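Notebook, Fluria cell, August 27, 2018

Writing this down while I still remember the order of things, and because whoever has the cell next will want to know before they press start. The right arm faulted again this afternoon, partway through the bottle run, and this time it opened its fingers when it stopped. Pick number 3128 in the log, if you care to look it up. The error was the same old "force limit" message we had back in the Kuusisto days, and I'm afraid I cleared it twice before it dawned on me that clearing it was a poor idea!

I went back through the settings after that (with a big mug of tea, it took a while) and found the closing speed at 200, where we had all agreed on 30 for anything small or made of glass. My best guess is that the Trilitetti update put the defaults back when it went in. I can't prove it yet.

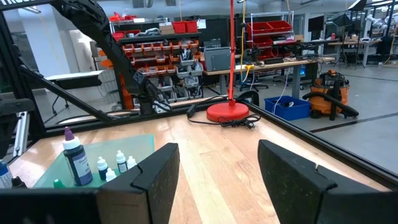 The speed is back at 30 now and I've saved the file under a new name so it doesn't get lost again. What still bothers me is the opening on fault. A stopped gripper ought to hold on to whatever it has, and I would really like that sorted before we let it near a full bottle. Until then please keep your hands outside the rails while it's powered, even if it looks fast asleep, and use the stop button before you reach in.

Still to do: ask Vuvorau about the fault behavior, then 200 slow picks with empties.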